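Pre-opening safety checklist - demonstration area
Site: Tanimach, Waltgate building, ground floor
Event: open day, hand-held gripper demonstration
Date of check: 2022-12-18
Result: open with conditions (see items 4 and 7)

1. Access and exits
OK. Both doors open fully. Coat rack moved out of the side corridor, where it stood during the November visit.

2. Visitor numbers
OK. 300 tickets issued for the day. Groups of 6 at a time in the demonstration area, one staff member per group. Door staff have the group list.

3. Floor
OK. Checked the change from wood to carpet for raised edges. None found. Recheck at midday - wet shoes are likely if the weather holds.

4. Cables
ACTION. Black and white cables on the carpet under the table need to be gathered and kept behind the table leg. Visitors will not walk there, but small children might crawl in. Cable covers are in the Clodberg storeroom. To be done before doors open.

5. Hazard tape
OK. Yellow and black tape is easy to see. Spare roll left at the front desk. Replace any piece that lifts during the day.

6. Hand-held gripper, general condition
OK. Finger blocks tight. Pads firmly attached. Pivot joints move freely, no play felt at the bushings. Liapis service sheet is signed and in the folder.

7. Hand-held gripper, pinch points
ACTION. The link arms close toward each other and can catch a fingertip. Staff must show visitors where to hold the tool before handing it over. Visitors under 9 may watch but not operate it. Put the age limit on the sign as well, the current sign leaves it out.

8. Objects to be gripped
OK. Clear plastic storage box to be gripped at the rim, one finger inside and one outside. Ran the hands along the rim and corners, no cracks or sharp edges. Box stays empty all day. Keep the latch clear of the fingers - it could snap off if squeezed. No glass, no drinks containers.

9. Table
OK. Feet flat on the carpet, does not rock. Do not let visitors sit on it.

10. First aid and fire
OK. Kit is full. Extinguisher tag in date. It took almost 6 minutes to find the key to the first aid cabinet, so the key now hangs at the front desk.

Comments
The grip test was repeated until the box held steady with a light squeeze. More force is not needed and bends the rim. If the box slips, let it drop and do not grab for it near the fingers.

Keep a copy of this sheet at the front desk.

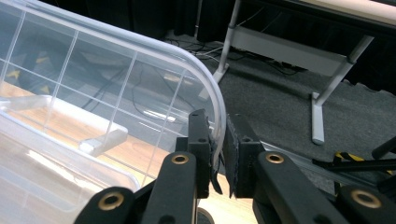 Item 8: gripper closed on the rim of the storage box.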